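# Truminbridge Robotics Club: Frequently Asked Questions

Last tidied up in February. If an answer is out of date, tell Kirsten Riis, who edits this page and likes to hear about it by email instead of in the hallway.

## Joining

### Do I need to know how to program?

No. Some members write code all evening, some solder, and at least one joined for the label maker. If you can follow a checklist and put tools back, you're ahead of most of us.

### Where and when?

Room 3051, from 4 p.m. until the building locks us out. The room number suggests a grand building with thousands of rooms. Take the stairs at the east end and turn left at the vending machine that only has pretzels.

### Is there a limit on members?

18. That's how many stools we have. There's a waiting list, and it moves quickly after the first evening of cable management.

### Does it cost anything?

Nothing to join. If you go to the spring competition you pay for your own lunch, and you'll want to bring one, having seen what they sell there.

### Will I build a battle robot?

You will not. We get this one a lot. Our robot is called Mellow, it has two arms, and its top speed wouldn't worry a houseplant. There's a combat club across town with a better logo.

## The Peng project

### What is Peng?

Our main project this year. Peng is a table task: a robot picks up a small wooden mallet, brings it over a child's pounding toy and hits the right peg. A toddler can do this before breakfast, with both hands, while yelling. We've given ourselves the whole school year.

### Why a toy?

It's cheap, it's sturdy, and it stays put if you don't hit it too hard. It also has plenty of colors, so we can tell Mellow "green" or "yellow" and see what it does with the information. Then we write down what it did instead.

### How does Mellow learn any of this?

By example. A member puts on the gloves and the controllers and does the job by hand, slowly, over and over, and each go is saved as one demonstration. Our target is 300 of them before the competition. We have fewer than that, and the chart on the door says exactly how many fewer, in red marker.

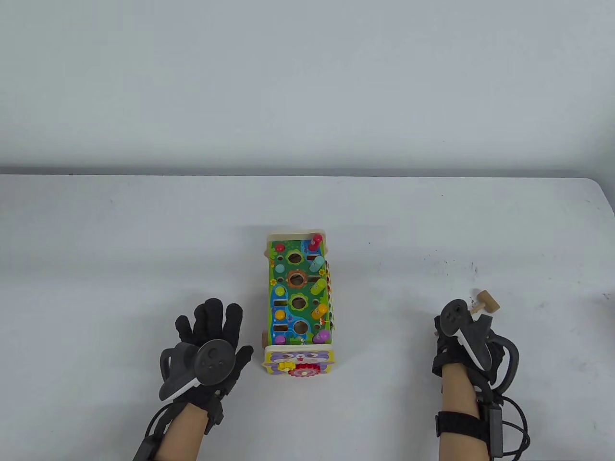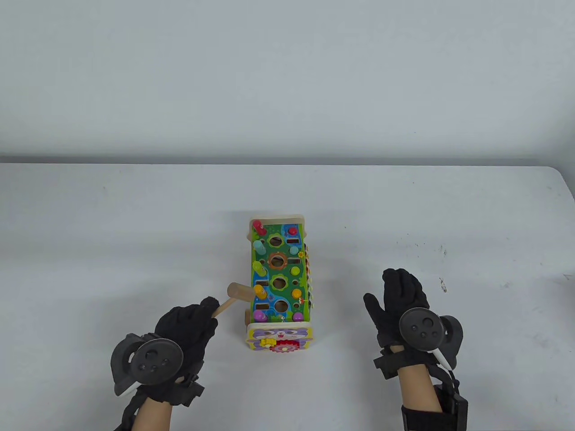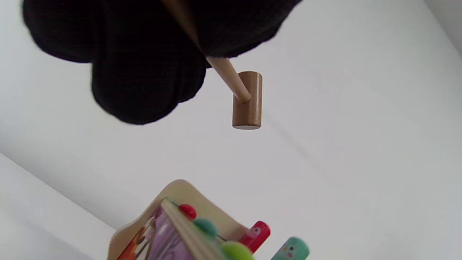
A good demonstration is dull. You reach, you swing, you come back, you don't scratch your nose. New people tend to perform a little, with a big windup as if ringing a bell at a county fair, and those takes get thrown out. Please aim for the energy of somebody stamping library books.

### Which hand should I use?

Both, on different takes. Mellow has two arms and we'd like neither of them to be decorative. The sheet by the door tells you which hand is next. Left-handed members are treated like royalty here, which mostly means they get asked to stay late.

### What makes a take count as bad?

- You dropped the mallet
- You talked to somebody behind you and turned your head to do it
- You moved the toy and put it back "where it was"
- You forgot to start the recording (the most popular choice)

Mark it bad in the log and go again. We'd much sooner have an honest bad take than a mystery one that Kirsten finds in April.

### Are the gloves comfortable?

For a while. The straps should be snug, and if your fingers tingle they're past snug. Roll up your sleeves first, take off your watch, and let someone else do the second arm for you. People have tried to do it with their teeth. Swap out after three sets, even if you feel like a champion.

### What is Stamo?

Stamo is the program that sorts the recordings. A former member wrote it, named it and graduated, in that order. It works well as long as file names have no spaces in them. If they do, it says `Done.` and has done nothing. Fixing this is a nice first job for a new programmer, and has been for three years.

### Has Mellow hit a peg yet?

Yes — the one next to the one we asked for. We had cake anyway.

## Competition

### Who gets to go?

Anyone who has logged their takes, passed the safety talk and can be at school at 6 a.m. without being unpleasant about it. The last requirement thins the field.

### How is it scored?

Points for the correct peg, points for a clean pickup of the mallet, and points for the notebook. Yes, the notebook. Judges read it, they ask about it, and "we just tried stuff" is worth exactly what you'd guess. Write things down on the evening they happen, with your initials.

### Can my parents watch?

They can. Warn them that most of it is teenagers looking at a laptop while an arm doesn't move.

### Can I take the toy home to practice?

No. You already know how to use it. Mellow is the one who needs the practice.

### I have a younger sibling who would love to help.

We're sure. See the rule about moving the toy.

### Who do I contact?

Kirsten Riis, through the school office, or just come by the room. Knock loudly, as the compressor next door doesn't care about your question.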